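Workshop tips: trying out grippers on a bench arm

Notes from swapping fingers on and off all spring, tidied up a bit, June 2021. Mostly small arm, small loads, kitchen things.

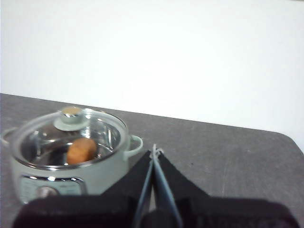

Start with the fingers before you touch any settings. People go straight to the software and spend an evening in there when the fingers are simply the wrong shape for the job. We had four sets going: the plain Rallar ones, the Previa soft pair, a Wukano parallel set with flat pads, and a home-made pair Annelore Ackermann cut for us.

Lids
Toy cookware is good practice. Light, cheap, has knobs and loops to get hold of. Go for the knob from straight above and close slowly. Flared knobs want a finger that gets under the flare, so come down lower than you think. Flat pads slide up and off a glossy knob if you only catch the top of it. Previa soft pair best here by a long way, they wrap a little.

Glass lids are a pain for cameras. Shiny metal underneath is worse. Depth readings go all over the place, so aim by the knob or the handle and ignore whatever it tells you about the glass. Turn the bench lamp away, or bounce it off the wall.

Loop handles
One finger through, one outside. Not both outside, it twists. Thin fingers needed, the Wukano pads were too fat for most small loops and we gave up on them. Pointed fingers go in fine but scratch, go slow on the last bit.

Dials
Don't bother with dials until lids are reliable. Different job altogether. You want wrist turn with no sideways drift and our arm has plenty of drift.

Tape and string
A bit wrapped round the tips gives more bite for nothing. Try it before buying rubber pads. Change it often, it picks up fluff, and check it hasn't crept into the gap or the fingers won't shut and the controller thinks it's holding someting.

Bench top
Matt and grey if you can. White tops glare, wood grain confuses the tracking. Felt-type cloth is nice as things don't skate about, but pull it tight, one wrinkle and the pot leans. Plain wall behind. Sweep crumbs off before a run.

Wrist camera
Mount it so you see both tips and a decent patch of table past them. If the fingers fill most of the view tip the camera up a touch. Then don't move it!! Every time it gets knocked you calibrate again. Paint pen mark across bracket and wrist, saves arguing about wether it shifted.
Near things go soft on a fixed lens. Set focus for fingertip distance and live with the rest.

Second camera off to the side is worth having. The wrist one can't see behind the fingers, which is where everything goes wrong.

Controllers
Tried two. The Ông box is slow to start, 90 seconds before it'll talk to you, but once up it's steady and the grip force comes back in the same place each time. The Rallar one starts in 7 and then wanders. For comparing fingers I'd take the steady one. Aliki Ververidis swears by the Rallar for teaching by hand as it feels lighter to push around, fair enough.

Keep the same controller all through a comparison. We changed halfway in October and had to bin 127 runs.

Writing it down
Paper by the bench, pencil on a string. Finger set, object, how it was sitting, got it or dropped it. Drop counts as a drop even if it lands the right way up. Swap the order of the fingers too, or the last set gets all the benefit of you being warmed up.

Odds and ends
Screws on the Wukano mount work loose, drop of threadlock, the weak sort.
Soft pair goes sticky in warm weather. Talcum.
Black fingers against a black object, put light coloured tape down the inside edges so you can see where they are.
Servo in the home-made pair is meant for 4000 closes and whined well before that. Order a spare.
Unplug before changing fingers. Yes every time.

Suction cups next, when the pump turns up.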